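Vutell, the bill tracker: two months in

I started paying for Vutell in January, right when our statehouse came back into session, and I've now used it enough to have opinions. Lots of them! If you follow state politics as a hobby (or because your school board keeps getting surprised by it, like ours), you may have seen the ads.

The idea is simple. You pick topics, it watches the bills, and it emails you when something moves. My topics were school funding and water rights, plus anything that mentions Grorkton, our town, by name. Setup took me one cup of coffee. You can follow single lawmakers too, and the page for each one shows their votes, their committees and what they've sponsored, all in one long scroll that I like a lot more than the state's own site.

The alerts are the best part. I got a note at 6:40 in the morning saying a water bill had been put on the calendar, and I had time to call my representative's office before the hearing. Under the old system (me, refreshing a web page and swearing) I would have missed it.

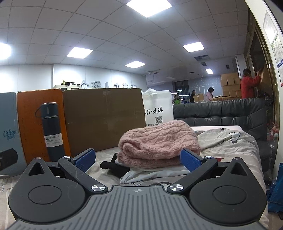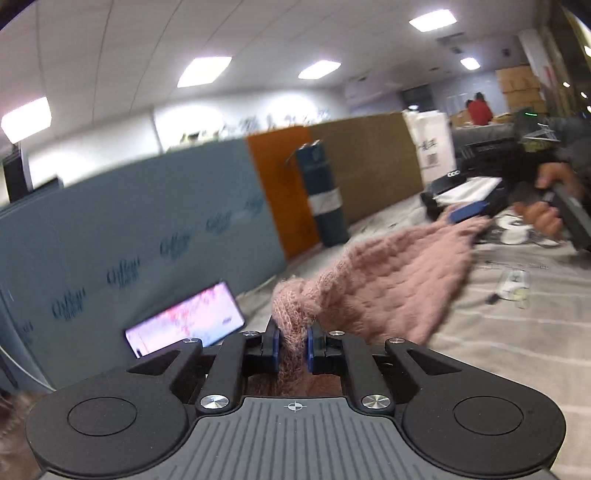

Now the grumbling. Search is bad. I typed in "water" and got 1,711 results, with resolutions honoring swim teams mixed in with the real stuff, and the filters forget what you picked every time you hit the back button. Amendments are worse. Vutell tells you that a bill was amended but makes you open both versions and compare them yourself, line by line. My friend Leonie Koller uses Auer, which marks the changes in color, and I was jealous the whole time she was showing me. Auer costs more and its alerts come once a day, so she hears about things at dinner that I heard about at breakfast. Pick your poison, I guess.

I also wrote to support about a vote that was listed under the wrong member. Somebody named Fabian Fankhauser answered the same afternoon and it was fixed by the next morning, so points for that. He said better amendment pages are coming and didn't give a month.

The phone app is fine. It logs me out more than I'd like, and the calendar view is tiny if you're past 50 and stubborn about glasses.

I'm keeping it through the end of session and then I'll pause the plan, which you can do from the billing page without calling anyone. Four stars, and I'd go higher if they fixed the search.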